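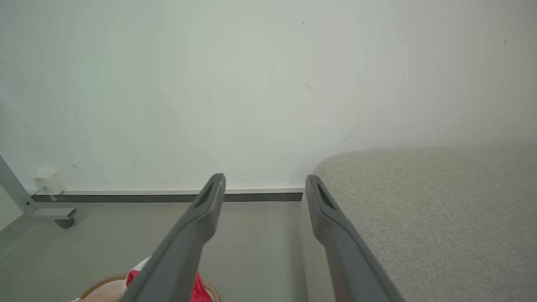 La pince, ouverte, côté coussin.

Dernière mise à jour : 21 mars 2019

Cherche téléopérateurs et téléopératrices pour le projet Plilasard (débutants bienvenus !)

Bonjour à toutes et à tous,

Je m'appelle Yasmine Belhaj et je m'occupe de la collecte sur Plilasard, un projet où l'on essaie d'apprendre à un robot à ranger du linge. Du vrai linge, celui qui traîne sur un dossier de fauteuil ou au fond d'une corbeille, avec des plis partout. Pour apprendre, le système a besoin de voir des gens le faire, encore et encore, et c'est là que j'ai besoin de vous : vous prenez les commandes, vous guidez les deux bras, et tout ce que vous faites est enregistré comme exemple (les images des caméras, les mouvements, l'ouverture et la fermeture des pinces).

On en est à 3432 exemples. C'est bien, mais il en faut beaucoup plus, et surtout il faut d'autres mains que les miennes et celles d'Ilham El Sherbiny, ma collègue qui fait tourner l'apprentissage derrière. Quand on n'est que deux à piloter, le robot prend nos manies. Moi par exemple j'arrive toujours de biais, et maintenant lui aussi - Ilham me le fait remarquer à chaque réunion.

Concrètement, une séance dure trois heures, avec des pauses quand vous voulez (je suis sérieuse là-dessus, on pilote très mal avec les épaules nouées). Je vous donne une consigne du genre « prends le tissu et pose-le sur le siège », vous la faites, on remet tout en désordre, et on recommence avec une autre position de départ. Au début c'est franchement déroutant. On croit qu'on est au-dessus de l'objet, on ferme, et on attrape de l'air ! Gardez aussi les essais ratés, ne les effacez pas, vous cochez simplement « raté » à la fin et Ilham s'en sert. 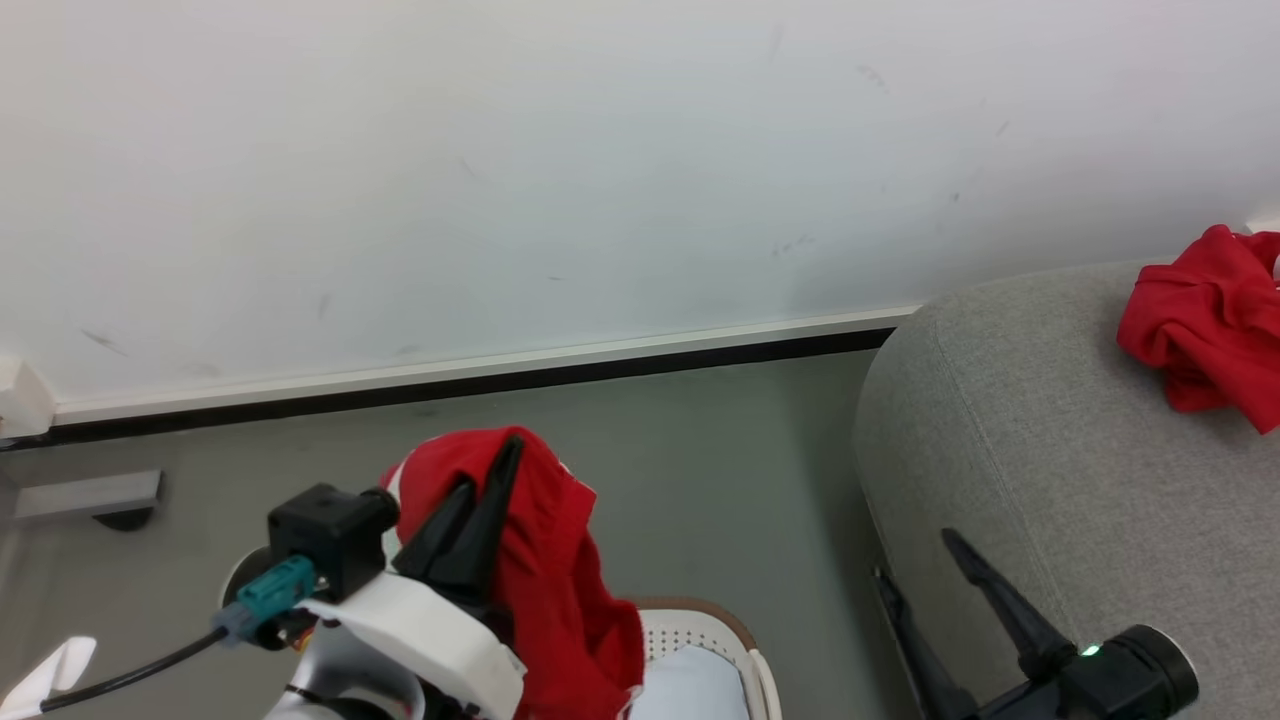

Les tissus souples, c'est le gros morceau de la campagne d'avril, et c'est pour eux que je recrute en priorité. Un gobelet, ça garde sa forme, alors qu'un tissu change de tête à chaque prise et il faut décider très vite où on pince. Avec une prise tout en haut, comme pour le tissu rouge dans la pince gauche, le reste pend en un long pli et il faut penser à l'endroit où ce pli va arriver avant de descendre vers le coussin. Pendant ce temps l'autre bras ne doit pas aller se cogner dans l'accoudoir du fauteuil, et c'est typiquement ce qu'on oublie les premiers jours. Vous apprendrez à garder un œil sur chaque bras, ça vient plus vite qu'on ne pense.

Pour qui ? Pour vous, si vous êtes patient ou patiente, si ça ne vous ennuie pas de refaire le même geste, et si vous savez dire « là je n'ai pas compris la consigne » au lieu d'improviser. Aucun diplôme demandé, pas besoin de savoir coder. Les gens qui cousent, qui jouent d'un instrument ou qui ont travaillé en pressing s'en sortent souvent très bien, mais je prends tout le monde à l'essai. Gauchers très attendus - j'en manque cruellement. Il faut avoir dix-huit ans et pouvoir lire des consignes en français. Si vous portez des lunettes, venez avec.

Côté pratique : le contrat est un CDD à temps partiel porté par Worden, pour tout le mois d'avril, renouvelable si la campagne continue. Comptez deux ou trois séances par semaine, on fixe les créneaux ensemble. La demi-journée de formation est payée comme le reste, l'essai aussi. Ça se passe dans nos locaux, bâtiment Dalance, salle 31 (l'interphone est à Mansour, c'est l'ancien nom, sonnez quand même). Il y a un ascenseur, et on peut piloter assis ou debout.

Un mot sur les données, la question revient à chaque fois : les caméras regardent le mobilier et les pinces. Votre voix n'est pas enregistrée. Chaque exemple porte un numéro de pilote et pas votre nom, et vous pouvez demander le retrait de vos exemples, il suffit de m'écrire.

Pour candidater, envoyez-moi quelques lignes à l'adresse de contact du projet, avec « Plilasard avril » en objet. Pas de lettre de motivation à rallonge, dites-moi juste ce que vous faites de vos mains dans la vie, vos disponibilités, et si vous êtes droitier ou gaucher. Je réponds à tout le monde, parfois avec un peu de retard quand on est en pleine collecte. Et si vous hésitez, passez essayer une petite heure avant de vous décider, Ilham ou moi on vous montrera les commandes.

À très vite j'espère !

Yasmine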